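TALK NOTES - Why your desk finish fails (and what to do instead)
Clametti evening session, 2nd June. 30 min incl. questions

Start without slides. Ask the room: who has a ring on their table at home? Hands. Who did it? Wait for the laugh, move on fast.

Intro, keep short. Rantala workshop, we refinish tables and desks, mostly for people who bought them secondhand. I do the finishing, Eino Heinonen does the joinery and does not want to talk about finishing, so you get me.

Main point, say it twice. Most finishes go wrong before the can gets opened. Sanding, dust, cold room. Say it again at the end of part one.

PART ONE - sanding

Stop going so fine. People go up and up through the grits because it feels nice under the hand. Then the oil has nowhere to go. Sits on top, gets sticky, they call me.

Where I stop: 180 on most hardwoods, 150 if its going outside. Pause here, people write this down.

With the grain. Yes even with the random orbital, finish by hand. Pass round the two sample boards (in the blue bag, NOT the tote). Let them find the swirl marks themselves. Don't point.

Pencil trick. Scribble lightly over the whole top, sand till the pencil is gone. Shows the low spots. Fedir Demchenko taught me this, give him credit, he might be in the audience.

Dust. Vacuum, then a damp cloth, then wait. The waiting is the bit everyone skips. Story about the Drodska job - long library table, client in a hurry, I skipped it too. Grit in the finish end to end. Stripped the lot. Inventory tag was 2117, I still remember it, thats how long I stared at the thing.

Repeat main point. Sip of water.

PART TWO - picking a finish

Ask what the table is for before you ask what it should look like. Kids? Wine? Laptop and nothing else?

Oil - easy to fix, needs redoing. Good for people who like fussing.
Hardwax - my default. Thin coats. Thinner than that.
Varnish - tough, but a repair means the whole top, not a patch. Be fair to it, I get told I'm too harsh.

Heat and water. Rings come from both. White ring is usually up in the finish, dark ring is down in the wood. Different fix for each, handout page 3, don't read it out.

Color. Big one, slow down.

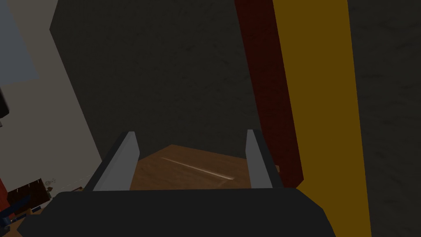
Everyone tests the color on the wrong bit of wood. Offcut from the yard, back of a drawer, some stick from the bin. Test on the same wood, sanded the same, and look at it flat and lying down, the way a table lies. Warm mid brown like the wood between the two gray fingers is what most clients ask me for, grain still showing a little, nothing shouting. You get there with one light coat over the right wood far more often then with a dark stain. Let the test dry overnight before you show anyone.

Fliltolon question will come up, it always does. Answer: used it for 8 months, fine on small stuff, wouldnt do a dining table with it. Leave it there.

PART THREE - looking after it

Coasters, obviously. Say it quick.
No spray polish on oil. Repeat for the back row.
Top up in October, before the heating goes on full.
Oily rags - lay flat outside to dry, never balled up in a bin. They can catch fire on their own. Serious voice, no joke here.

Questions. If it's quiet, ask the front row about the ring again.

Get sample boards back before people leave. Handouts by the door.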